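Code Issues Pull requests Wiki Releases
Search or jump to...

# nurnell-tabletop

Teleoperated pick-and-place episodes from a home-built arm. Data card and build notes. Last revised September 6, 2025.

## Summary

The dataset contains 1000 episodes recorded on one arm at one table in a private home. Each episode is a single attempt at a short task with household objects. Failed attempts are kept and labeled. The set is meant for imitation learning on low-cost hardware and for checking whether a policy copes with ordinary background clutter.

Maintainer: Asuka Nishimura. Arm firmware: Kvido Charvát. Label review: Bronwyn Tamihana.

## Hardware

- Arm: Nurnell rev 3, 5 joints plus gripper, printed parts on aluminum extrusion
- Gripper: two-finger, black, single servo, Dreteck driver board
- Leader arm: same geometry, unpowered joints, trigger on the handle
- Control rate: 50 Hz
- Host: desktop PC, wired connection to the driver board

The gripper cable runs outside the last link. Leave enough slack for a full wrist turn before fixing it down. A tight cable shifts the zero position of the wrist joint, and the calibration script will not report this.

## Tasks

`ball_in_box` starts with a soft stitched ball on the table near an open cardboard box. The box lies on its side with the opening toward the operator. Success means the ball is at rest inside the box and the gripper is clear of the opening.

`ball_out_of_box` is the reverse. The ball starts inside and must end on the table.

`box_turn` asks for the box to be rotated in place with one finger. Contact with the top panel is allowed. Lifting is not.

The box has a slanted piece of cardboard inside. It leaves less room than the opening suggests, and approaches from straight above are blocked by the top panel. Operators should come in low and from the front.
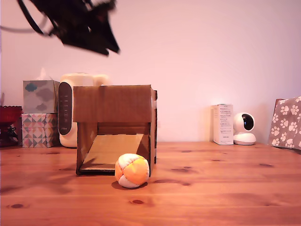

Figure 1. Box and ball for `ball_in_box`, gripper at upper left.

Motion blur on the gripper is common in fast approaches. Frames are not filtered for it. Users who need sharp gripper edges should drop frames where `joint_speed_max` is above their own threshold.

Background objects were not cleared or masked. They stay put within a session but can move between sessions, so a random split by episode will leak background information. Split by `session_id`.

## Files

`episodes/` holds one folder per episode with video, joint states and gripper command. `meta.csv` has one row per episode: task, session, operator, outcome, note. `calib/` holds joint offsets for each session.

Timestamps are in seconds from episode start. Joint angles are in radians. Gripper command is 0 for closed and 1 for open.

## Known problems

- The first 5 frames of some episodes repeat. Cause not found.
- Wrist offset drifts in long sessions. Use the values in `calib/` for the matching session.
- Operator `bc` (Bastien Caron) used an older trigger spring. Gripper commands in those episodes rarely reach 1.
- Outcome labels for `box_turn` depend on the reviewer's reading of "in place." Disputed cases are marked in the note column.

## Changes

v3: relabeled `box_turn`, added calibration files.
v2: fixed swapped columns in `meta.csv`, reported by Clifford Després.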